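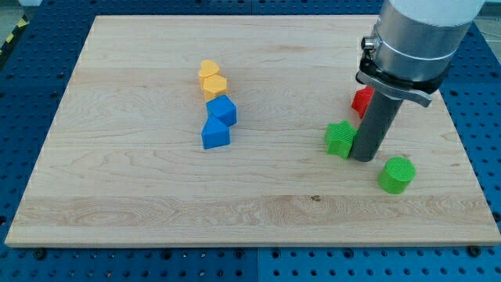 About Plindon

Plindon is an evening school for people who would like to speak Hungarian and have been told, usually by Hungarians, that they shouldn't bother.

Dezső Gulyás started it in his front room with four pupils and a kettle. Three of the four were related to his wife. We now have 146 learners, two proper classrooms above the old Hustenell shoe shop, and the same kettle.

How we teach

You will talk in the first lesson. It will be bad, and you'll be given cake. Grammar arrives in week three, by which time most people are too fond of their group to leave. Classes are capped at 24, though the beginners' class on Monday tends to thin out once the word endings turn up.

We wrote our own coursebook after falling out with every other one on the shelf. It runs to 400 pages and has a chapter on complaining about trains, which former pupils tell us is the part they use most.

What we don't do

Exams, mostly. If you need a certificate for work we'll get you ready for one and grumble a bit. We don't do business Hungarian either, as Dezső worked in an office once and would prefer not to discuss it.

Joining

New groups start in January. Ring the bell marked Apaza (the previous tenant, long story) any weekday after six.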